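Notes on Vitamin C and the Winter Cold
7 March 2021
Filed under: Household Health, Reading Notes

Readers of this page have written more than once to ask whether vitamin C prevents the common cold. The question is an old one, and the published research on it is large enough to support a fairly plain answer. I set out my understanding below. It is the view of a retired school librarian and does not replace the advice of a doctor or pharmacist.

Vitamin C was first known as the cure for scurvy. Sailors on long voyages lived on salted meat and hard bread, and many fell ill with bleeding gums, weak limbs and wounds that would not close. Citrus fruit was found to put this right well before anyone could say what the fruit contained. The vitamin itself was isolated in the twentieth century, and its chemical name, ascorbic acid, still refers to the disease.

The link with colds came later. In the 1970s large daily doses were widely promoted as a protection against winter illness, and the idea passed quickly into household habit. My mother kept a brown bottle beside the bread bin and issued one tablet per child on the first cold morning of September. We were not consulted.

Many trials have since been carried out. For most people, taking the vitamin every day does not reduce the number of colds caught. It may shorten a cold slightly. People under heavy physical strain, such as marathon runners and soldiers training in extreme cold, appear to gain more. Starting the tablets after the sneezing has begun has shown no steady benefit.

The matter of dose deserves attention. Many products supply 1000 milligrams in a single tablet, a good deal more than an adult needs in a day. The body takes up a smaller share as the dose rises, and much of the surplus leaves in the urine. Upper limits for adults are commonly set at 2 grams a day, above which stomach upset and diarrhea become more likely. Persons with a history of kidney stones should ask before taking large amounts.

Food remains the simplest source. Oranges have the reputation, but red peppers, broccoli, strawberries and kiwi fruit all do well. Long boiling destroys part of the vitamin and carries more of it into the water. Steaming is preferable, as is using the cooking water for soup.

Ginevra Farina, a correspondent from Skellcombe, asks whether tablets that dissolve in water work better than those swallowed whole. I have found no strong reason to think so. They are easier for anyone who has trouble with pills, and they do oblige a person to drink a glass of water. They can also contain a fair amount of sodium, and readers on a restricted diet should check the label.

My next entry will return to zinc, on which I have received several firm letters.
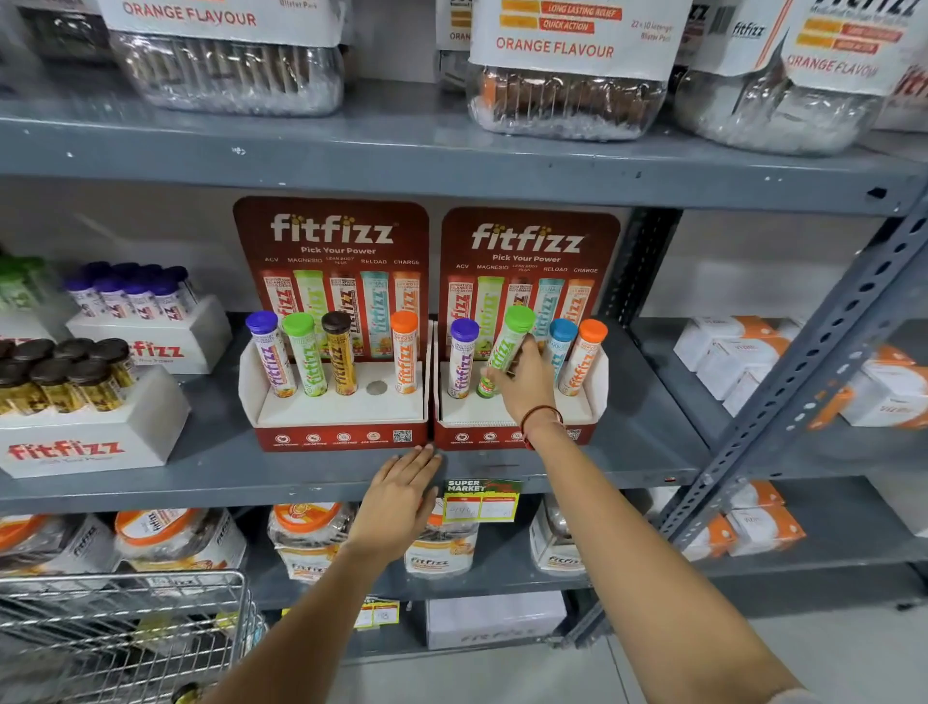 Effervescent tubes and orange-flavor lozenges on the supplement shelves.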